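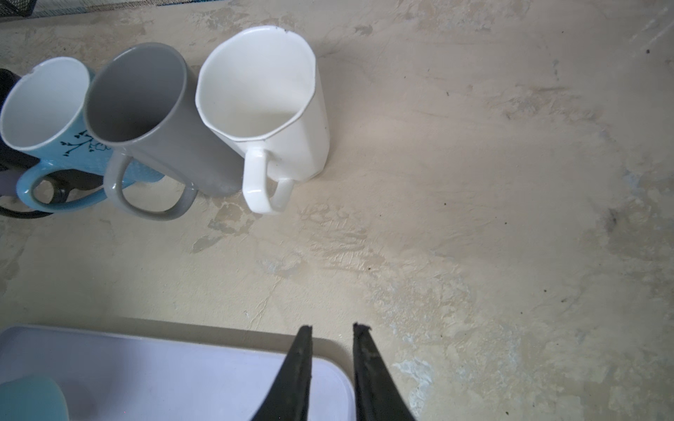

karppinen_k wrote:
We have had our troweled kitchen counter for one winter now and I want to ask how other people live with such a surface. It was made on site with the Sarico kit, beige, two coats and then the sealer. I like the look very much. But mugs are my worry. I keep mine standing directly on it, the gray one, the light blue one with the branch and flower, the angular white one and the dark one, and between all the darker patches and the little specks I can never tell what is a coffee ring and what is the finish. Do you use coasters, or do you simply wipe? The bill was 3306 in total and I do not want to pay it again.

Posted Nov 15, 2021

trowel_and_tea wrote:
We wipe. Ours is from February and it gets coffee every day. A mottled color forgives a lot. If you cannot see the ring, why look for it?

Riscombe113 wrote:
I disagree with this. A ring you cannot see can still be in the sealer, and then one day you set a lemon there and you have a dull spot. I had to sand and reseal a piece next to the kettle, and the material alone was 361. Put a tray under the mugs. A white one looks good on beige.

trowel_and_tea wrote:
So you sanded because of the lemon, and the mugs get the blame :)

Riscombe113 wrote:
Both of them were guilty. Rough foot rings are the other thing. Turn every mug over and feel the bottom with your finger. Many have no glaze there and they scratch when you push them along the counter.

karppinen_k wrote:
Thank you, I did it now. The gray one is quite rough below, the others are smooth. Can I sand the bottom of a mug?

oldsink wrote:
Yes, with fine wet paper, it takes 3 minutes. Or stick small felt dots, but they come off in the dishwasher. I would also hang the mugs on hooks – then the question is finished and you get your counter back.

karppinen_k wrote:
Hooks I do not want, the wall is tile. I will sand the gray one and try a tray until spring.

Related threads
Trarotura or Sarico sealer for a kitchen?
Removing tea stains from light grout
Hooks under a shelf, how much weight?
Lemon juice on a sealed counter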